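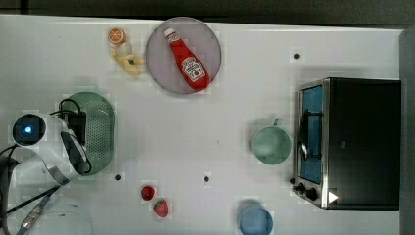
By Corin Lamptey
Staff writer, Food and Home

The woman who runs the condiment shelf at the Peva diner in Traltden would rather I left her name out. She has had enough mail about ketchup already.

It started in August, when she moved the bottles from the tables to a shelf by the register. "I thought it would take people a day to get used to it," she says. "I got 12 complaints before lunch. One was in verse."

She has worked the counter for six years and has firm views on what people do to eggs. Ketchup on scrambled, fine. Ketchup on poached, she will look out the window until you're done. The regulars know this and order accordingly, or wait until she goes on break. 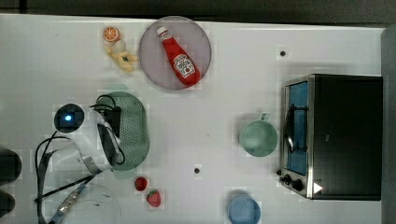
"Cold ketchup on hot fries is a crime, and I'm the one who has to watch it," she goes on. The diner keeps its bottles out of the fridge during opening hours, which has caused a second round of letters. Her mother kept hers in the door, next to the milk. They don't discuss it.

I ask whether she ever considered going back to the old system. She wipes down a stretch of counter that looked clean to me.

"We did, for one weekend. Five bottles walked out the door." She suspects the bowling league — they have form, apparently, with sugar packets — but has never brought it up with them. They tip well.

So the shelf stays. There is a sign over it now, hand-lettered, asking customers to bring the bottle back when they're finished. Somebody has corrected the spelling of "ketchup" to "catsup" in ballpoint.

"I know who did that, too," she says, and goes to see about table 6.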